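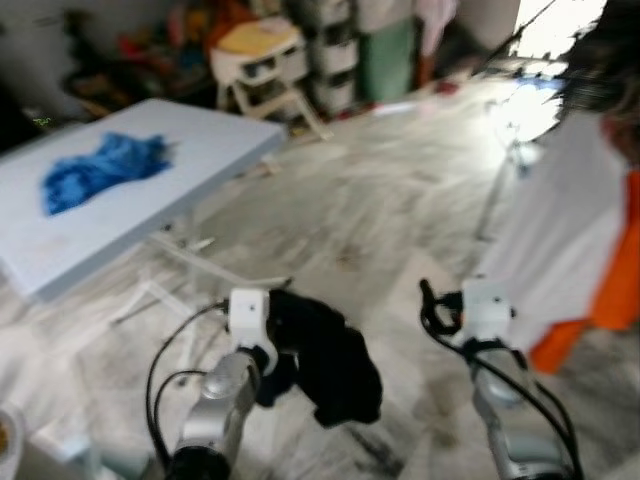 Figure 7.1 Two-arm build at work in a home room. The left gripper holds a black cloth; the right one is open.

Chapter 7
Cables, Joints and Soft Things

In the first six chapters you built one arm, fixed it to a bench and taught it to pick up hard objects. A wooden block keeps its shape when you grip it. Cloth does not. It folds, slips and hangs down lower than you planned, and the arm that moved so well in Chapter 6 suddenly looks clumsy. In this chapter we add a second arm and begin to work with laundry.

The build we follow was made by Melur Kwok in the shared workshop at Cerkdale and later moved to her home in Mundton. She called it Grandelau. Her notebook has 34 pages about the wrists alone, and we will borrow from it often. On the first page she wrote: "Cable again. I must learn to leave more of it."

Look at the cables in Figure 7.1. They run outside the arms, and on the left arm they make a wide loop beside the wrist mount. A loop like this is easy to reach when you need to change a connector, but it can also catch on a chair or a table leg. Section 7.2 shows how to measure the loop with the wrist turned fully to each side, and where to put the ties. Please do this with the power off.

Notice also how low the cloth hangs, just above the floor. When you choose a lifting height, you have to think of the lowest corner of the cloth and not only of the gripper. Kwok solved this in June with a simple rule in her program, which she named the Yusof rule after the street of the workshop. We will write the same rule in Section 7.4. It is short, but it needs good numbers from your own arms – do not copy hers.

What you need for this chapter
The arm from Chapter 6, and a second one of the same size
A small towel and a T-shirt, both old
Cable ties and a soft measuring tape
A free area of floor, with the emergency switch where your hand can reach it

Before you start
Run the joint check from Chapter 5 on both arms, one after the other. Write down the results for each arm separately. If one elbow stops earlier than the other, correct this now, as the exercises in Section 7.3 move both arms together.

7.1 Mounting the second arm

Place the two bases side by side and leave the bolts slightly loose. Turn each shoulder slowly by hand through its whole range. Mark on the base plate the place where the two elbows come closest, then tighten the bolts and turn the shoulders once more.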